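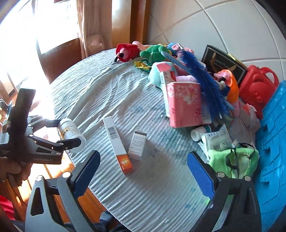 Vol. 2, p. 1029

**Niltstead Manipulation Club**

The Niltstead Manipulation Club is a student robotics club at Niltstead Technical College. It is best known for the Sorting Table, a yearly project in which students use hand-held grippers to pick household goods out of a mixed pile, and then train a robot arm on the recordings. The club is open to students in any department, and most of its members are in their first or second year.

## History

The club grew out of an evening class in mechanism design taught by Gerrit Claeys. Students in the class built small grippers as a final assignment and tested them on blocks and foam balls. Two of them, Leandro Casado and Unai Lozano, wanted to try the same grippers on things people keep at home. They brought in toys, boxes from the bathroom cabinet and a few kitchen tools, and the class continued through the summer as an informal group.

The college recognized the group as a club the following July. Claeys stayed on as adviser, and Casado was its first president. Early meetings were held in the mechanical workshop. The club later moved most of its recording work to ordinary rooms with daylight and domestic furniture, after Lozano found that a model trained only under workshop lamps did poorly near a window.

## The Sorting Table

The Sorting Table runs through the fall term. Goods are heaped along one side of a cloth-covered table, and the near side is left clear for working. Soft toys and rigid packages are mixed on purpose. A plush frog bends when it is squeezed and a carton does not, and a pill bottle has to be held firmly enough not to turn in the jaws.

Students work with a gripper in each hand. One may hold an object while the other stays open, or both may be used together on something long or limp. Each recorded pick is called a "pull" in club usage. A pull begins when the fingers start to close and ends when the object has been set down and released. Dropped objects are kept in the record and marked as drops.

The pile is rebuilt between rounds by a student who is not recording. Club rules forbid standing every box upright, and tangled items are left tangled. The goods most often used are:

- plush toys of different sizes
- medicine cartons, tubes and bottles
- tissue packages
- brushes
- plastic cases with handles

The project has a target of 600 pulls per team. Teams that reach it early may record more, but only the first 600 count toward the final comparison.

## Equipment

The club uses commercial hand-held grippers along with parts made in its own workshop. Textured pads are favored on the finger faces for smooth bottles and glossy cartons. Pads are checked before each session and replaced when the texture wears flat.

Recordings are sorted and labeled with Trindine, a program written by Nicanor Bravo during his second year in the club. Trindine lines up the left and right recordings and lets a student mark the start and end of each pull. It has been rewritten once, and older recordings must be converted before they will open — a common complaint among new members.

## Iordache Round

The final meeting of the term is known as the Iordache Round, after the lecture hall where it was first held. Each team's trained model is run on a pile it has not seen, using the same robot arm and the same time limit. A team scores for every object set down in the correct bin and loses points for drops. Stacking is not scored.

A team from Plisberg has taken part as a guest in recent years. The two groups exchange goods before the round so that neither works only with familiar objects. Julián Miranda, who led the Plisberg team, later proposed a separate class for soft objects. It was tried for one season and then merged back into the main event.

## Coursework

Members may count one term of club work toward the college's project requirement. They must submit a written report and the labeled recordings from their own sessions. Reports are expected to include a section on failed pulls, sorted by cause. The most frequent causes listed in past reports are slipping on smooth plastic, closing on two objects at once, and pulling on a cord attached to something deeper in the pile.

## See also

- Bimanual manipulation
- Parallel-jaw gripper
- Student robotics competitions

*Entry last revised 2025-10-13.*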